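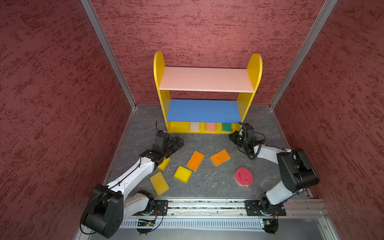 What to Do With Other People's Letters

August
by Simin Naseri

Search this blog Go

I am fairly ruthless about paper. Bills get shredded once they're paid, catalogs go straight from the mailbox to the recycling bin, and I gave up on magazines when I noticed I was only reading them at the dentist. But letters! I can't do it. I have a cedar chest at the foot of the bed that is supposed to hold blankets, and the blankets live on a chair because the chest is full of envelopes.

A good share of them aren't even mine. When my great-aunt moved out of the house in Undcombe, everyone in the family got a turn at choosing something. My cousin took the clock, my brother took the good knives, and I came home with four shoeboxes of her mail, tied up with kitchen string. My husband thought I'd been cheated. I thought I'd won.

So this summer I finally sat down to read them, usually at 6 in the morning with coffee, before anyone else in the house wanted something from me. The plan was to be quick. Read, decide, move on. I got through nine letters the first morning and spent the rest of the time looking up a recipe for quince paste that somebody named Glória Bragança had written out in green ink on the back of an electric bill.

Glória turned out to be the best thing in the boxes. She and my aunt shared an apartment for a year when they were both learning to type, and then Glória married and moved 2,000 miles away and they just kept talking on paper. She complains about her knees. She complains about the price of butter. She has a long feud with a neighbor over a fence (the neighbor moves, finally, and she's sorry about it for two whole pages). There's almost nothing in there you'd call news, and I read every word.

The other regular was a man named Baltasar Valcárcel, who wrote maybe twice a year and always started with the weather. I have my suspicions about Baltasar. My mother says absolutely not, he sold my aunt a car. All I'll say is that I've bought three cars in my life and no salesman has ever pressed a fern into a letter for me.

Now for the practical part. The string had to go, it was cutting into the edges. Same with the rubber bands, which had gone hard and stuck to whatever they touched - I picked those off with my fingernails and a lot of patience. I took letters out of their envelopes and unfolded them, then tucked each envelope behind its letter so the postmark stays with it. Half the time my aunt's friends didn't bother to put a date on anything, so the postmark is all you've got. No paper clips. I pencil the year lightly on the back, top corner, and I put a question mark if I'm guessing.

I sorted by writer first and tried to put them in date order after that. I know some people go straight by date, and I did start out that way, but it was like sitting at a party where everybody talks at once. Glória by herself is a story. Glória interrupted by Christmas cards from the insurance office is a mess.

And yes, some went. The Christmas cards with only a printed name, the thank-you notes for things I couldn't identify, a whole stack from a furniture store about a sofa. I kept one of the sofa letters, the angry one. It's very good.

What I haven't decided is who gets them next. I'd love to find somebody on Glória's side who would want her half, because really they belong to that family as much as to mine. I wrote to the last return address and heard nothing, and then I wrote to the church she mentions. If you happen to be related to a Glória Bragança who hated her neighbor's fence, please write to me! I'll pay the postage.

In the meantime it's had an effect on me I didn't plan on. I bought stamps. I wrote to my old roommate, a real letter, both sides of the page, mostly about the tomatoes splitting and the new noise the dishwasher makes. She called me the minute she got it to ask if I was sick.

She did write back, though. Hers is in the chest already, and the blankets are still on the chair.

Questions or comments? Use the contact page.
© Simin Naseri. All rights reserved.
Back to top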